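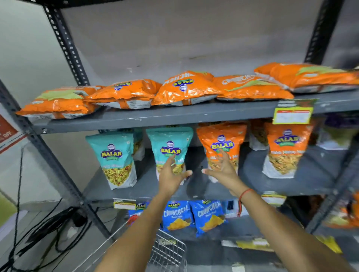

**Endard Retail Handling Group, Gripper Evaluation Section**

## 6. Manual Reference for the Shelf-Picking Trial

Operators shall complete this section before either gripper is mounted. The manual reference gives the reach and hand positions against which the Woteck two-finger gripper and the Endley suction gripper are compared.

1. Stock the shelf with flat packets on the top level and upright pouches on the middle level. Bags of snack mix and chips are suitable.
2. Set the head camera so that both hands and the middle shelf remain in view.
3. Approach the middle shelf with both hands. An open hand and a curled hand are both acceptable.
4. Pick one pouch, place it in the wire basket, and return to the starting position.
5. Repeat until 196 picks have been recorded.

**Note:** Packets on the top shelf may overlap. Do not straighten them between picks. The grippers will be tested on the same arrangement.

**Caution:** Keep loose cables on the floor clear of the operator's feet and the arm base.

### 6.1 Mounting the First Gripper

1. Switch off the controller and wait until the status light goes out.
2. Attach the gripper and tighten the 2 collar screws by hand.
3. Restore power and select the profile marked "Soft Pack."
4. Set the closing time to 2000 ms for the first run.

**Caution:** Do not reach into the shelf while the arm is powered.

Record any torn or dropped pouch on the trial sheet, together with the shelf level and the gripper in use.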